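Keswood Community Help
Section: Schools and Education
Topic: School councils, parent members and meetings

Question
Can a school consult parents on a change to the school day when the parent places on its council are vacant?
Asked by S. Mavromatis

I should be grateful for advice on the following matter. My daughter attends Vlachopoulos Primary School in Keswood, which has 200 pupils on roll. In December a letter was sent home stating that the school intends to move the start of the day from 8.45 to 8.15, and to end it at 2.45. The letter described this as "a proposal for consultation" and gave parents 18 days in which to reply, a period which included most of the winter holiday.

The school council, which under our local scheme must be heard before any change of hours is made, has four places for elected parents. Two have been empty since the summer. A third is held by a parent whose child has moved to the Rendier school, and who has not attended since. The one remaining parent member was, I understand, told of the proposal on the same day as everyone else.

I have written to the head teacher and received a courteous reply saying that the council "will be informed at its next ordinary meeting". That meeting falls after the date on which a decision is due. I have no strong objection to an earlier start as such, although it would be difficult for families who rely on the first bus from the Nekero estate. My concern is with the procedure.

I would therefore ask:
Is a consultation valid if the council has not met?
Does a vacancy among the parent members prevent the council from giving its view?
To whom should a formal objection be addressed, and is there a time limit?

Styliani Mavromatis

Answers (3)

Answer from Thanasis Bakalis
Marked as accepted

The three points are best taken separately. I served two terms as clerk to a school council in this district and have set out the position as I understand it from the local scheme. You should check the current text, a copy of which must be available for inspection at the school office during opening hours.

On the first point, the scheme distinguishes between informing the council and hearing it. To inform is to send notice of something already settled. To hear requires that the matter be placed on an agenda, that members receive the papers beforehand, and that the view of the meeting be minuted before a decision is taken. A change to the hours of the school day falls in the second class. If the decision is made first and the council told afterwards, the requirement has not been met, however many letters have been sent to parents. The letter home is a separate duty and cannot stand in place of the meeting.

On the second point, vacancies do not in themselves stop the council from acting. It may meet and give a view provided that a quorum is present, and the quorum is calculated on the places filled. There is, however, a further rule which is often overlooked. Where fewer than half of the elected parent places are filled, the head teacher is expected to call an election at the earliest practicable date, and matters touching directly on families should be held over until it has taken place, unless they are urgent. With two places empty out of four, the school may say that exactly half are filled and that the rule does not apply. Whether that is correct depends on the third member. Under the scheme a parent member ceases to hold office at the end of the term in which the child leaves the school. If the child has left and that term has ended, the place is vacant and you have three vacancies. I would put this point first in any letter.

On the third point, an objection should be addressed in writing to the chair of the council, with a copy to the head teacher and to the district education office. It should reach them before the closing date given in the school's letter. You should state:
the date of the letter you received;
the change proposed;
the part of the scheme which you believe has not been followed;
what you wish to be done, for instance that an extraordinary meeting be called.

An extraordinary meeting may be requested by any three members of the council or by a petition of parents representing one tenth of the pupils on roll. In your case that is parents representing 20 pupils. The petition need only name the matter to be discussed. It does not have to take a side, and in my experience parents sign more readily when it does not.

The bus is a legitimate matter for the consultation and should be raised in its own right. I suggest that it go in a separate letter, so that the reply on procedure is not mixed with a reply on transport.

Answer from a member in Rendier

We had a similar case at our school. The hours were changed and nothing came of the complaints, as most parents had not replied to the letter at all. I would advise replying whatever you think of the procedure. Please also consider standing for one of the empty places.

Answer from a registered member

I believe any change of hours has to be approved by the ministry. You could telephone them.

Comment from Thanasis Bakalis on the answer above: Approval of that kind applies to changes in the total teaching time. The proposal as described alters the start and finish by the same half hour and would not ordinarily require it.

Comment from S. Mavromatis: I am obliged to all who replied. The office has confirmed that the third member's child left the roll at the end of last term. I have begun collecting signatures and shall write to the chair this week.

This question is closed to new answers. Members with a related enquiry are asked to open a new question and to quote reference 1208.

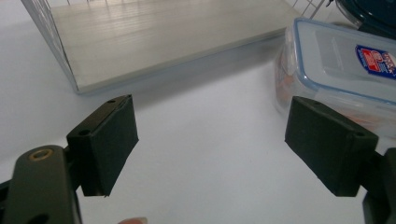
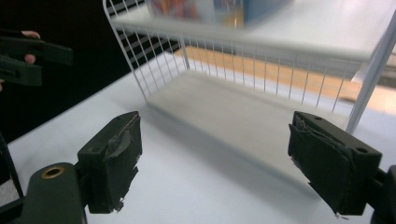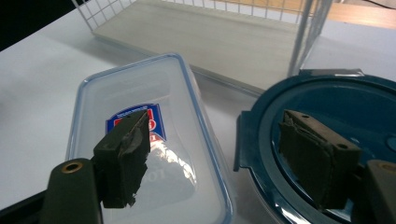
White tabletop, three views.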